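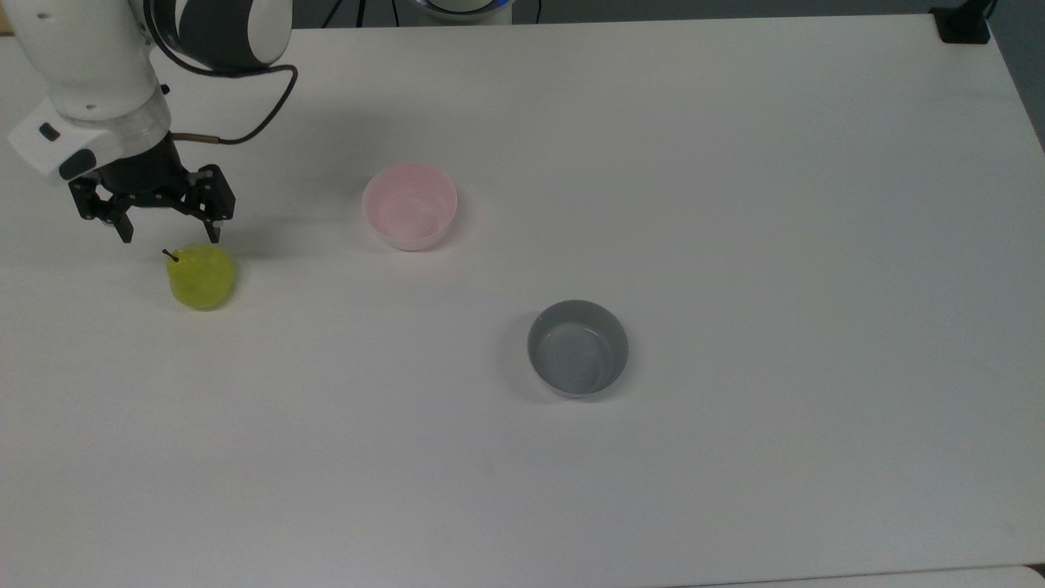

3. Dónde termina Dernia

Figura 1. Brazo robótico blanco con pinza negra sobre un tablero blanco.

3.1. El problema de los nombres

Cuando llegué a Dernia lo primero que hice fue preguntar por dónde pasaba el límite municipal, y me mandaron a tres sitios distintos. En el plano del ayuntamiento la línea baja por el arroyo, tuerce en la antigua báscula y deja fuera toda la ladera oriental. En la parada del autobús, en cambio, la ladera oriental es Dernia de toda la vida. Y si uno pregunta en la ladera (yo pregunté, claro), le contestan que aquello es Surlow y que Dernia empieza en el puente.

Me encantan estos líos. Un municipio de 4.000 habitantes no debería dar para tanto, pero pegado a él está Surlow, con unos 3.000, y entre los dos queda Chukwu, que legalmente es un barrio de Surlow y que recibe el correo con el código postal de Dernia. En los mapas de la comarca las tres manchas se tocan desde hace tiempo y quien va en coche no nota ningún cambio, salvo el color de las farolas.

3.2. Cómo pregunté

Preparé con Morenike Usman un cuestionario muy corto, de una sola hoja, que repartimos por 60 calles repartidas entre los tres núcleos. Recogimos 600 respuestas válidas. La pregunta principal era abierta: «Cuando está usted de viaje y le preguntan de dónde es, ¿qué contesta?». Después venía otra, casi igual, pero situada en la propia comarca: qué contesta si quien pregunta es alguien del pueblo de al lado. Morenike insistió mucho en separar las dos situaciones y le doy toda la razón – con una sola pregunta habríamos perdido lo más interesante.

Dejamos la casilla en blanco, sin lista de opciones. En la prueba de marzo habíamos usado una lista y la gente marcaba el nombre oficial casi por educación, con cara de estar rellenando un impreso. En cuanto quitamos las opciones salieron «el puente», «arriba», «Chukwu la vieja» y otros nombres que no figuran en ningún registro. Para codificarlos usé un criterio conservador: si el nombre no podía situarse con seguridad en uno de los tres núcleos, lo dejaba en una categoría aparte, que en las tablas llamo «local sin adscripción».

3.3. Lo que cambia con la distancia

Lejos de casa casi todos son de Dernia. Lo dicen los de Dernia, lo dicen los de Chukwu y lo dicen también muchos vecinos de Surlow, que a veces bajaban un poco la voz al reconocerlo. La estación de tren lleva ese nombre y supongo que eso pesa bastante, aunque con mis datos no puedo separar el efecto de la estación del efecto del tamaño. Dentro de la comarca el mapa se rompe en trozos pequeñísimos y aparecen fronteras que pasan por mitad de una calle.

El caso de Wevum merece un párrafo propio. Es la urbanización que se levantó junto a la carretera del norte, y sus vecinos contestan «Wevum» en las dos situaciones, tanto de viaje como en casa. Yo esperaba justo lo contrario, pensando que un nombre tan reciente tendría poco arraigo. Una señora me explicó un martes, en la cola de la panadería, que el nombre lo eligieron entre los primeros compradores y que por eso le tiene cariño. Es un solo testimonio y lo trato como tal, pero me hizo volver sobre los cuestionarios del norte y leerlos otra vez, ahora por fecha de llegada al barrio. Esa segunda lectura ocupa la sección 4.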